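4.2 What happened to the sorting job

I should say up front that I worked the returns bench at Gukine myself for two summers before I went back to school, so I came to this part of the study with opinions. The job was simple to explain and tiring to do. Small mixed parts came in, you picked them over, and you sent each one down the line to packing. People talked the whole time, and most of what I learned about the company I learned with my hands in a bin.

By the time of the study the company had moved a share of that work to a two-arm cell, and it kept a trial table going where new part types get tried out before they reach the floor. I spent most of February there and on the floor next door (my notes are a mess, but there are a lot of them). Figure 3 shows the trial table from two sides. The job is the old one in miniature: a bin, a short belt, small colored pieces, and two arms to share them.
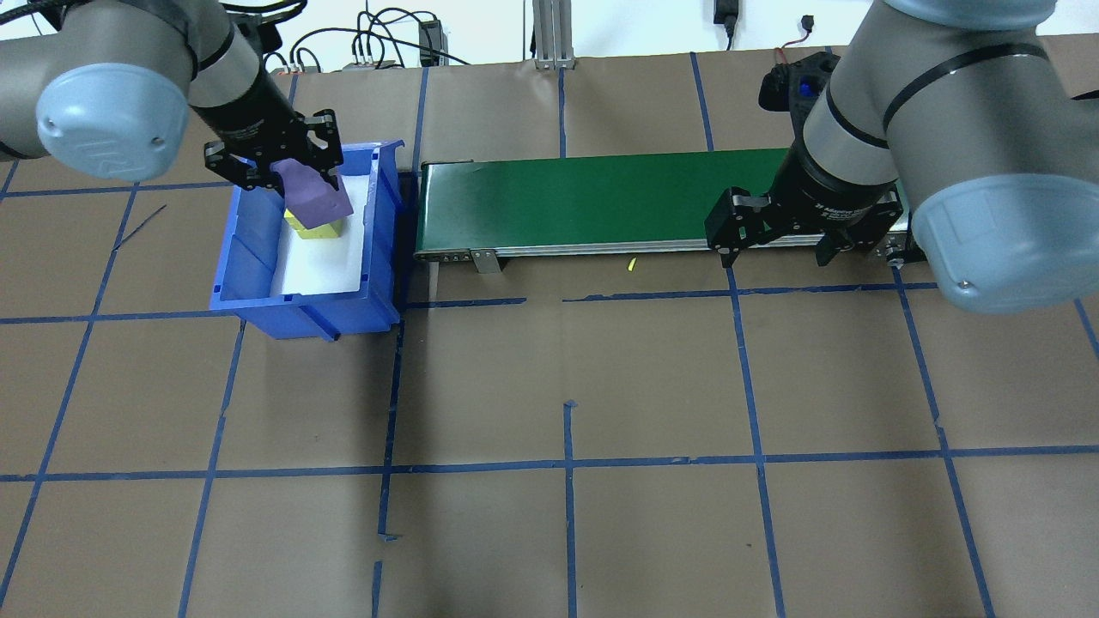

What surprised me was how much of the conversation at the table was about paper and tape. The operators had strong feelings about it! On the old bench you put your bin wherever your elbow liked it, and if you were left-handed you flipped the whole setup and told the next shift to deal with it. With the arms, a bin has an address. Several people told me this was the first thing they noticed about the new work, well before they thought about speed or about their own hours. One woman who had been sorting since the Radska plant closed put it like this: "I used to arrange the table for me. Now I arrange it for them, and then I stand back." She didn't sound angry about it. She did say she missed having a messy corner.

I asked all 44 people on the two shifts to fill in a short questionnaire, and 42 gave it back. I also went through 386 entries in the handover log, which is a plain paper notebook that hangs by the door and is (I think) the best source in this whole paper. Before the cell came in, the entries were mostly about parts: wrong color in the lot, short count, cracked lid. Afterward a big chunk of them were about positions. Bin moved. Tape lifting in the corner. Belt sitting a little crooked, fixed. The same people were writing in the same notebook with the same bad pens, and the job they were describing had changed under them.

I want to be careful here, because it would be easy to tell this as a story about lost skill. Some skill did go. The fast hands that used to earn you respect on the bench don't count for much now, and three of the older sorters brought this up without my asking. But other things picked up value. Being able to look at a table and feel that something is off by a finger's width turned out to matter a lot, and the people who were good at it weren't always the ones who had been fast. A quiet guy on the Wednesday late shift, who by his own account had been a mediocre sorter, had become the person everyone called over.

There's also the matter of where people stand. At the bench we faced each other across the parts. At the cell, you spend a good part of the shift off to the side, by the desk with the pendants, looking across at the work.
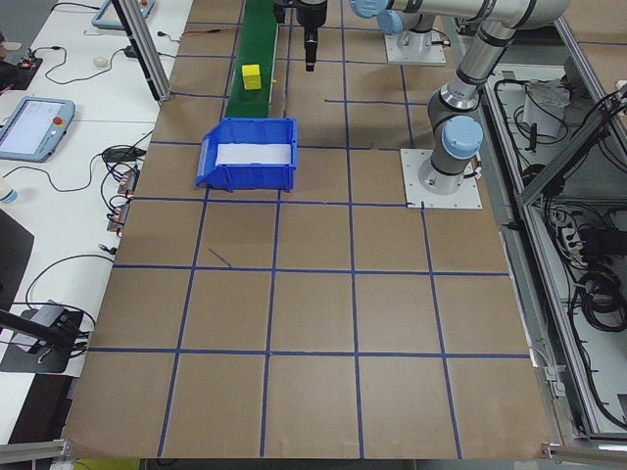

In the questionnaire, the item that got the longest handwritten answers was the one about talking. I had worded it badly (it asked about "communication with coworkers," which sounds like a training video), and people wrote in the margins anyway. Most said they talk less during a run and more during setup. A few liked this. One person wrote that setup was "the only part of the day that feels like the old job," and I've thought about that line a good deal.

The comparison site at Karakaya looked different, and I'll get to it in 4.3. They brought in a similar cell under the Bimuria program but kept one bench open by hand, with people rotating between the two, so nobody there spent a full week only watching. Their batches were also bigger, around 500 pieces at a time, which meant fewer setups and longer quiet stretches in between. I had expected more complaints from that site. I got fewer, and the rotation is my best guess as to why, although the pay scale was different too and I can't pull the two apart with the data I have.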